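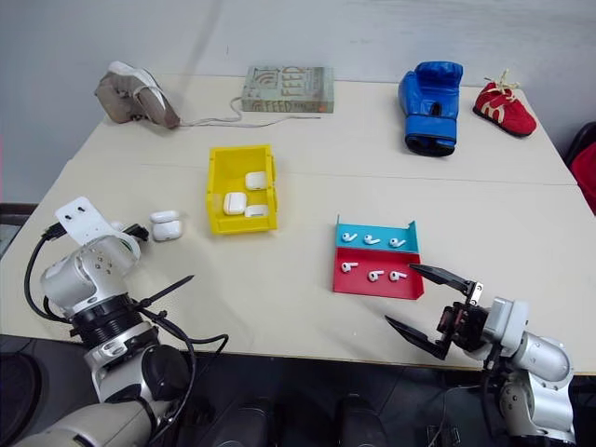

Crenshaw Council has agreed to publish the rules it uses to decide who can receive a discretionary transport award, following a legal challenge by the disability advice charity Bimitz. The awards help disabled adults with the cost of getting to college, training and voluntary work. Many of those who receive them also ask for help with small items of equipment, from magnifiers and folding ramps to wireless earphones of the kind that come in a white AirPods charging case, which some people use to listen to spoken directions on the bus. Until now applicants have had no means of finding out which of these costs the council will meet.

Bimitz wrote to the council in November asking for a copy of the rules. The council replied that they were internal working notes for staff and would not be released. The charity then instructed solicitors, who sent a formal letter setting out the grounds for a judicial review. The council has now accepted that the rules should be available to anyone who wants to read them, and has said they will be placed on its website and in its libraries. Large print and easy read versions will follow.

Figures released to the charity under a freedom of information request show that 441 people applied for an award in the last financial year and that 246 were turned down. In most of the refusal letters seen by Bimitz the only reason given was that the request was "outside the terms of the scheme". None of the letters said what the terms were.

The council has also agreed to:

Give written reasons for every refusal, with reference to the part of the rules relied on.

Look again at any refusal made in the last financial year, if the applicant asks for this in writing.

Consult local disabled people before making further changes to the scheme.

Awards are worth up to £310 a month. Bimitz says that several of its clients gave up college places after their applications were refused, and that others have been paying for taxis out of money meant for food and heating.

Esperanza Esposito, head of casework at Bimitz, said:

"Our clients were being told they did not meet a set of rules they were not allowed to see. You cannot appeal properly against a decision like that, and a lot of people gave up. We are pleased the council has changed its position, although we would have liked it to do so before lawyers were involved. We will be reading the rules closely when they come out - there are parts of the scheme, the treatment of evening classes in particular, that we still have concerns about."

The judicial review claim has not been issued and will not go ahead provided the rules are published as agreed. The council is to pay the charity's reasonable legal costs.

Anyone who was refused an award in the last financial year and would like help in asking for a fresh decision can contact the Bimitz advice line between 10am and 3pm. Calls are confidential and advice is free.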